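Laundry contractor Multent moves staff to gripper work ahead of automated folding line
31/12/2024

Multent, which washes and folds clothing and bed linen for rental homes and dormitories, has moved eight of its folding staff to recording work for the automated line it plans to open at its Drodmont plant. The staff handle garments and bedding with hand-held grippers in furnished rooms, and the recordings are used to train the arms.

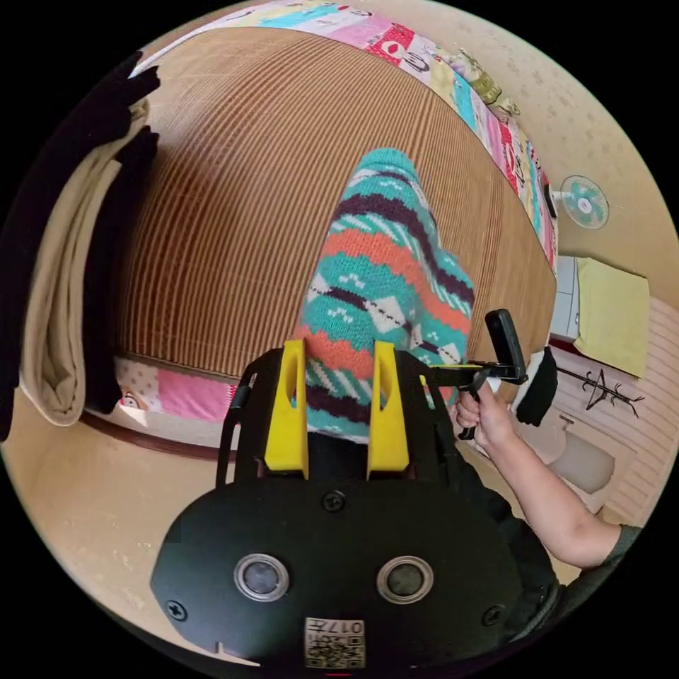
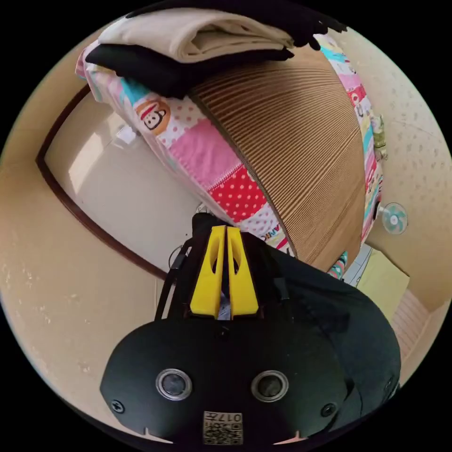

The line will have 4 arms, supplied by Deligiannis, and will run on the Ustano control software. Multent has collected more than 4000 recordings since September. Each one covers a single task, such as picking up a knit by the hem or laying a folded piece on a stack.

Hourly pay is unchanged, the company said. The piece-rate bonus, which was tied to items folded per shift, has been replaced by a flat payment per shift. Recording shifts are shorter than folding shifts, and operators change hands or take a break after every 125 grips to limit strain on the trigger finger.

Sorting, stain checks and final inspection will stay manual. Folders who do not move to recording will be offered training in line supervision, which covers clearing jams, restarting an arm after a fault and logging rejected items. Multent has not said how many folding positions will remain once all the arms are in service.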